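4.3 Setting up the weekly meal planner

The planner on the Prernier recipe box stores 23 main dishes and 10 sides. It draws on these to fill each week and to build the shopping list. Complete section 4.2 (Household size) first.

1. Hold the Menu key until the planner page opens.

2. Select the number of evening meals wanted. Meals left unset are shown as a dash and are not added to the shopping list.

3. Set the longest cooking time you will accept. The factory setting is 30 minutes. Dishes that take longer are hidden but not deleted.

4. Mark any foods to be left out. The filter checks the ingredient list only. It does not check the method text.

Caution: Do not rely on the filter if anyone in the household has a food allergy. Read the label on every packet before use.

5. Press Fill. The planner chooses a dish for each evening. To change one, highlight it and press Swap.

Note: A dish swapped out will not be offered again until the following week. To bring it back sooner, use Clear Swaps in the Tools menu.

6. Press Save. Error 51 means that the memory card is full or locked. Slide the lock switch away from the card contacts and save again. 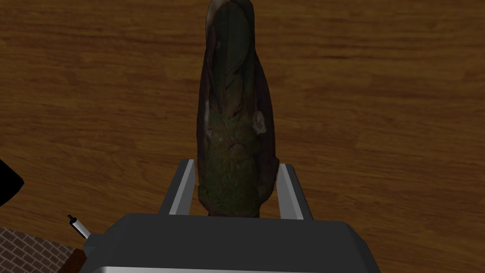
4.4 Printing the shopping list

1. Connect the Gullen label printer to the port marked L.

2. Choose a list order. Kárason order groups items by shelf type; Ikthorpe order sorts them by the day they are needed.

3. Press Print. Wait for the paper to stop before tearing it off.

Note: Items ticked as "in cupboard" are not printed. Ticks are cleared when a new week is saved.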